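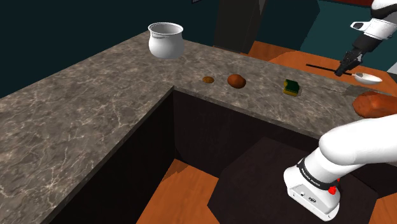

Clatwood Countertop Sealer, 300 ml
Item 308-C

Water-based penetrating sealer for marble and other natural stone. Dries clear and leaves the finish unchanged — polished or honed. Interior use only.

Apply to clean, dry stone with a lint-free cloth. Wipe off excess after 10 minutes. Second coat after 42 minutes.

Store above freezing. Shelf life 24 months unopened. Not for use on laminate or glazed tile.

Sold singly or by the case. Trade orders: Sheyla Inga, Kornix Supply, ext. 248.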